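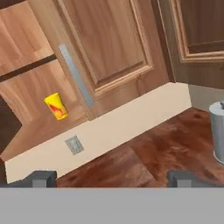
One operator remarked after her first session that the hard part was judging how far away things were, and that she would rather have had a slow arm and a good view than the other way round. Several others made the same point in the exit forms. We had expected complaints about the handset, and the study had been planned around it, so this section reports more on camera views than the first draft of the protocol allowed for.

4.1 Collecting the demonstrations

All demonstrations were given by remote control in Trarau, the simulator used for the rest of this work. The operator held a Fuvus handset in one hand. Moving the handset moved the gripper, and a trigger under the forefinger closed and opened it. Releasing the side button froze the arm, so that the operator could bring the hand back to a comfortable position and carry on. We refer to this as re-centring.

We recruited 19 operators through a notice at the Cistow site. Most had never controlled an arm of any kind. Each one was given a printed sheet, a short practice period in an empty room and then a list of tasks in a fixed order. The tasks were set in a simulated home with wooden cabinets and a table, and were worded as a person might say them, for example "put the cup in the cupboard". Operators were told what to achieve but were given no advice on which side to approach from or how to hold the object.

Sessions ran in the morning, with a single catch-up session on a Saturday. The operator decided when a demonstration was over by pressing a second button. If the arm had knocked something to the floor, the operator could either recover it or give up and start again, and both choices were logged.

4.2 Views given to the operator

Two views were available. The wrist view came from a camera fixed behind the fingers and moved with them. The room view came from a fixed camera set back from the table. Half of the sessions began with the wrist view filling the screen and half with the room view, and the operator could swap between them at any time.

The wrist view was preferred for the last part of a reach, when the fingers had to be lined up with an object. It was much less liked inside cabinets. At close range a side board can fill a large part of the picture, and operators lost track of which shelf they were facing. The usual response was to back the arm out until the opening could be seen as a whole and then go in again.

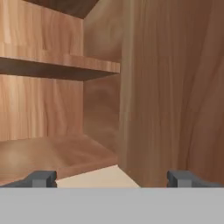 This backing out lengthened the recordings and also left its mark on the trained policy, which learnt to withdraw from the cabinet at points where it had no need to. Trimming the recordings by hand removed most of the effect. We did not find an automatic rule that cut the needless withdrawals and kept the useful ones. A threshold on gripper speed was tried and dropped.

The room view had the opposite fault. It gave a clear idea of where the arm was in relation to the table, but the arm itself often stood in front of the thing it was meant to reach. Figure 3 is taken from this view. The forearm hides part of a brown bottle, and a tan upright object is partly behind the gripper. In such cases operators tended to swap views early.

Figure 3. Room view, with the gripper above the table.
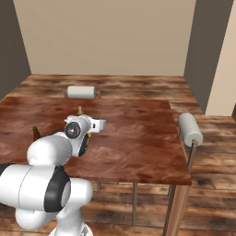 4.3 Filtering and labels

We collected 2000 demonstrations and rejected 278 of them. A demonstration was rejected if the operator had given up, if the log showed a gap, or if the final state did not match the task. Clumsy but complete demonstrations were kept. Earlier trials with only the neatest recordings gave a policy that did well from a standard start and badly once it had drifted off course.

Each remaining recording was split into reach, grasp, carry and release. The split used the trigger signal and was then checked by eye in the wrist view. Most of the checking time went on the boundary between reach and grasp. With a wide object close to the fingers, as with the yellow one in Figure 4, a still picture is poor evidence of a firm hold, and we went by the contact signal from the simulator instead.

Figure 4. Wrist view over the table, with a candlestick and a rolling pin beyond the gripper.

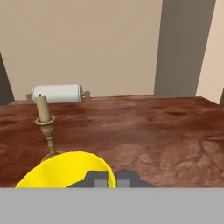 4.4 Training and comparison

The policy was trained on both views at once, with the handset motion as the target. Periods of re-centring were removed first. As a baseline we used the Mitsotakis-Vlachou method with its published settings, changing only the image size to match ours. Both were given the same recordings and the same split into training and test rooms.

Results by task are given in Section 5. Cabinet tasks are listed separately from table tasks because the withdrawals described in 4.2 affect the first group only.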